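Werkstatt / Notizbuch / Greifen und Ablegen / Brotkorb

Übersicht Notizbuch Aufbau Datenablage Kontakt

Notizbuch Damberg, 2022-11-15

Heute also endlich wieder ein ganzer Tag am Tisch, nachdem wir die letzte Zeit fast nur mit der Datenablage und den ewigen Benennungsfragen zugebracht haben. Ich schreibe es etwas ausführlicher auf, damit die Kollegen in Pristby beim Nachbauen nicht wieder raten müssen (und ich selbst in ein paar Wochen auch nicht, ich kenne mich ja).

Aufgabe ist weiterhin der Brotkorb: Kleingebäck in den Korb, Kleingebäck wieder heraus, das große Brot bleibt liegen und soll nicht angerührt werden. Klingt nach wenig, aber für Vunder ist gerade das Herausnehmen eine schöne Übung. Beim Hineinlegen verzeiht der Korb fast alles. Beim Herausnehmen dagegen müssen die Finger neben der Wand hinunter, und wenn das Brötchen dicht am Rand liegt, bleibt auf der einen Seite kaum Platz. Von diesen Randlagen haben wir seit Juli viel zu wenige gesammelt, das sieht man den Versuchen mit dem gelernten Modell leider sehr deutlich an: mitten im Korb ordentlich, am Rand ein ziemliches Herumstochern.

Am Vormittag habe ich deshalb fast nur Randlagen gefahren. Die Führung läuft wie gehabt von Hand über das Steuergerät, langsam bis knapp über den Korbrand, kurz stehen bleiben, dann senkrecht hinunter und zu. Das kurze Stehenbleiben hatte ich mir im Sommer abgewöhnt, weil es so umständlich wirkt. Jetzt ist es wieder drin, und beim Durchsehen lassen sich die Abschnitte viel angenehmer trennen.
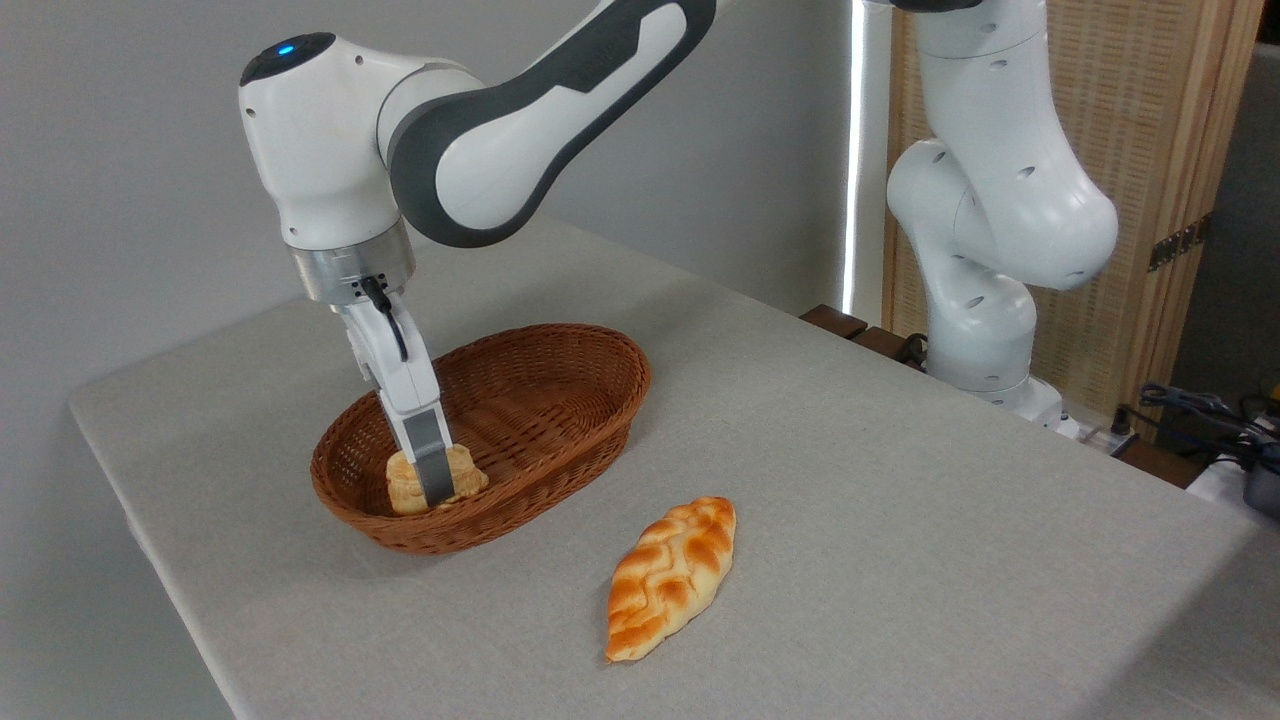
Griff an der Korbwand, das geflochtene Brot liegt vorn auf dem Tuch.

Zum Korb noch ein Wort. Er ist leicht, und bei einigen Durchgängen ist er beim Anheben ein kleines Stück mitgewandert, wenn ein Finger innen am Geflecht hängen blieb. Ich habe lange überlegt, ob wir ihn festkleben, und bin inzwischen dagegen. Auf einem gedeckten Tisch klebt auch kein Korb, und Vunder soll ruhig lernen, dass er sich verschieben kann. Durchgänge mit leicht verrutschtem Korb bleiben also drin, solange das Brötchen am Ende sauber herauskommt. Nur wenn der Korb kippt, wird verworfen. Bitte in Pristby genauso halten, sonst passen die beiden Sammlungen nachher wieder nicht zusammen!

Ausbeute heute: 34 brauchbare Durchgänge mit Randlage, 7 verworfen. Von den verworfenen gehen 2 auf mein Konto, da habe ich schlicht zu früh zugedrückt und das Gebäck oben nur gezwickt. Die übrigen waren gekippter Korb oder eine Aufzeichnung, die mittendrin stehen geblieben ist. Letzteres hatten wir schon einmal, und damals half es, Filip vor jedem Block neu zu starten. (Für alle, die neu dabei sind: Filip ist unser Aufzeichnungsprogramm, der Name ist älter als wir alle hier.) Ich habe das nach der Mittagspause wieder so gemacht und hatte dann Ruhe.

Zusammen mit dem alten Bestand sind wir jetzt bei fast 300 Durchgängen für den Brotkorb. Das reicht für einen neuen Trainingslauf, finde ich, auch wenn die Verteilung noch schief ist. Die linke Korbhälfte kommt immer noch häufiger vor als die rechte, das ist einfach meine bequeme Seite. Beim nächsten Mal drehe ich den Korb zwischendurch um oder lasse jemand anderen ans Steuergerät – vermutlich beides.

Kleinigkeiten, bevor ich sie vergesse:

- Tuch vor jedem Block glatt ziehen, aber nicht bügeln. Ein paar Falten dürfen bleiben.
- Großes Brot öfter versetzen und drehen. Heute lag es zu lange an derselben Stelle, das fiel mir erst beim Durchsehen auf.
- Greifkraft auf der niedrigen Stufe lassen. Auf der mittleren bekommt die Kruste Dellen.
- Durchgänge mit zwei Brötchen im Korb erst anfangen, wenn der neue Lauf ausgewertet ist.
- In der Datenablage heißt der Block »korb_rand«, die alten Namen bitte nicht mehr verwenden.

Der Trainingslauf ist angestoßen und rechnet über Nacht. Morgen früh schaue ich zuerst auf die Randlagen und trage das Ergebnis hier nach.

Zuletzt aktualisiert: am selben Abend, Tippfehler verbessert und Blockname ergänzt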